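4.2 What counts as "put away"?

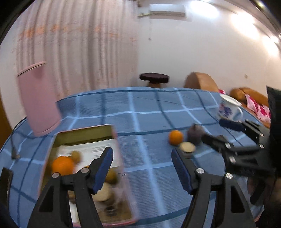 Figure 3. Table with a checked cloth, an open container holding fruit and a printed sheet, and further items on the cloth.

Earlier work on household tidying (Hebden and Bugti) treats the snack table as an easy case. Food goes in the box, the box goes on the shelf, and the table is clear. We doubt it is that simple. In Figure 3 one orange is in the container and a second stands on the cloth in front of it. A round biscuit lies flat on the cloth too, and a mug with a blue floral pattern is set near the back edge. Is this table half tidied, or is it laid for someone to eat? The photograph cannot settle the question, and we are not convinced that the coding scheme can either.

We gave 24 raters the full set of 861 table photographs and asked them to mark each one "tidy," "in use" or "untidy." All 24 gave the same answer for only 544 of them. Norðdahl has argued that clearer instructions would close the gap. Perhaps, but the second round used his longer instructions, and the arguments simply moved to other objects. Paper was the worst of these. A printed sheet under fruit, as in Figure 3, was called a liner by some raters and a misplaced document by others, and both groups were sure of themselves.

The Vellisia scale avoids the problem by scoring only items outside a container. This makes the numbers neater, but it assumes that anything inside a box belongs there. Haruna raised the same objection when the scale was first tried in shared kitchens, and we have yet to see a good reply to it.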